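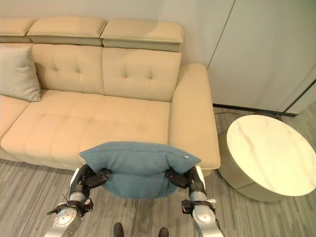

"Do not squeeze it like this," said Chun-hung. "It is a pillow, it did nothing to you."

Lorenz Imhof opened the left gripper by a small amount and the blue pillow sagged at the bottom. Both of them stopped breathing. The pillow stayed.

The club had given every team the same task for the final in May: tidy a living room. The Plotenlow team had chosen cups. The people from Gatthorpe had chosen books, which have corners and keep their shape. Lorenz had chosen pillows, and he had chosen them alone, on an evening when Chun-hung Poon was at home with a fever.

"Attempt 107," Lorenz said, and wrote it in the notebook. "Now we turn to the sofa."

"Slowly."

"It is always slowly. It is Zindik."

Zindik was the name of the robot. Chun-hung's little sister had found it, and she refused to tell them what it meant. They had argued about it for one week and then painted it on the charging box.

The arms began to move. Lorenz watched the numbers on the laptop and Chun-hung watched the pillow, because this was how they had divided the work since autumn. One of them believed the numbers. The other one had grown up in his aunt's furniture shop, where he had put pillows on sofas every Saturday for 11 years, and he said that a pillow must be placed as if somebody is already sleeping there.

"What is the force for somebody sleeping?" Lorenz had asked him then.

"Less than yours."

Now the right arm went a little lower than the left. The edge of the pillow touched the seat and folded under.

"Stop?" said Lorenz.

"No. Wait."

"The limit is 29 seconds, we have used —"

"Wait, I said."

Lorenz took his hand from the red button and put it in his pocket, so that it could not decide for itself. The fingers opened, first on the right, then on the left. The pillow leaned, thought about falling, and rested against the back of the sofa. It was crooked.

"Man," said Lorenz quietly. He had learned this word from the Gatthorpe captain and used it for everything.

Chun-hung walked over and bent down. He did not touch the pillow. He looked at it for a long time, as his aunt would.

"The zipper should be at the bottom," he said.

Lorenz turned to a new page and wrote 108.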